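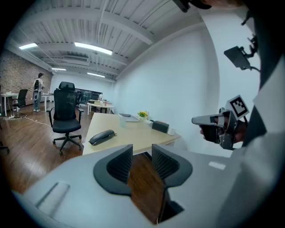 An office with a brown wooden floor.

Dralside office workers will get more say over when they start and finish their day under a new flexible hours plan, the town council announced on 28th June.

The plan covers 176 council staff at first. They can begin work at any time between 7 and 10 a.m., as long as their weekly hours stay the same.

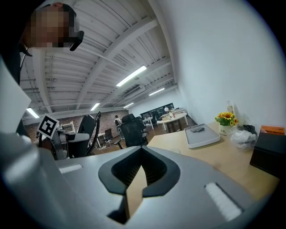

A desk in the office.

Shiyu Du, who drew up the plan, said the morning bus from Zodau was the main complaint in a staff survey. It drew 281 replies, and nearly 100 of them mentioned the bus.

"People were getting in early and sitting around, or getting in late and worrying," Du said. 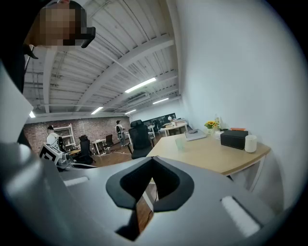

Private firms may follow

Braltar, which runs the business park on Zou Road, is looking at similar hours for its own staff. Manager Teemu Keskinen said phone lines would still need cover until 5 p.m.

"We have 2 teams that can't both leave early," he said. "The rest we can work out." 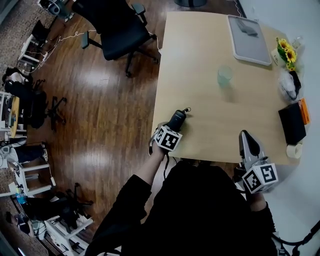
A glass cup and a tray on a light wooden table.

The council will review the plan in December. Public counter hours will not change.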